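Mottram Technical Institute
Unit 1607: Keeping a Cell Running
Week 5 handout: Resetting the shelf-picking cell in Room 1044

Read this before the prac. Last term's groups were asked to read it too, and the gripper on bench two still has the dent.

What the cell is for

A two-armed robot takes snacks and drinks between a wire mesh cage on the bench and the conveyor beside it. The work is dull, so you will notice quickly when it goes wrong. Your job this week is to bring the cell back to a known start, check it, and hand it to the next group in a state you'd be willing to sign for. You will be signing for it.

Before you touch anything

Put the controller in hold and turn the speed limit down to 18 per cent. Leave it there until the final check. Running at full speed does not make you look experienced.

Tie back hair and sleeves on the conveyor side. Stop the belt at its own switch. The hold button on the Grinunum controller stops the arms and has no opinion at all about the belt, an arrangement somebody presumably thought was sensible at the time.

The cage

Grip the cage by a corner post and give it a gentle push. If it slides, the feet need re-sticking and the taught positions can't be trusted. Run a finger along the mesh of the floor and the top panel. A bent wire catches the corner of a chip bag, the bag swings, and a bottle goes over. Then the bottle next to it goes over. Straighten wires with the flat pliers and leave the side cutters in the drawer.

Stocking order, back to front:
1. Chip bags upright against the rear mesh, leaning forward a little. A bag that leans too far hides whatever is in front of it from the overhead camera.
2. Bottles of one kind kept together, caps on tight, one at the front of each group with its label facing out.
3. Nothing outside the walls. Anything left over goes back in the tub.

Use full bottles. An empty one weighs next to nothing and the arm will fling it.

The gripper

Open the jaws from the pendant and look along both black fingers. They should be parallel and clean. Cola syrup is the usual trouble. Wipe with a damp cloth, then a dry one, then close the jaws on a strip of paper and pull. If the paper slides out, the pads are worn and you need a new set from the Foder cabinet (key at the front desk, sign the sheet, return the key, please return the key).

Grip force for bottles is set at 70 on the pendant scale. Chip bags want a good deal less. There is a saved profile for each, and the names are nearly identical, so read the whole name.

Cables

Follow the black cable from the wrist back to the elbow. It should hang in an easy loop with some slack. Turn the wrist slowly through its full range and watch the loop the entire way. If it pulls tight or snags on a joint ring, stop and re-clip it. Tape is a confession and will be marked as one.

Final check

Clear the bench of tools. Bring the right arm in low to the front of the cage, jaws open, and stop short of the mesh. Look at the gap from the side as well as from the front. If you're happy with it, step back, restart the belt, and run one slow pick with a hand near the stop.

Write up any fault in the Wukwood log, including the ones you caused. Bring your pad test strips to the tutorial, labelled by bench. 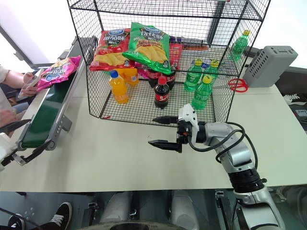

Figure 1. Right gripper at the front of the stocked cage, jaws open. Find the bottle that breaks stocking rule 3, and the tool still on the bench.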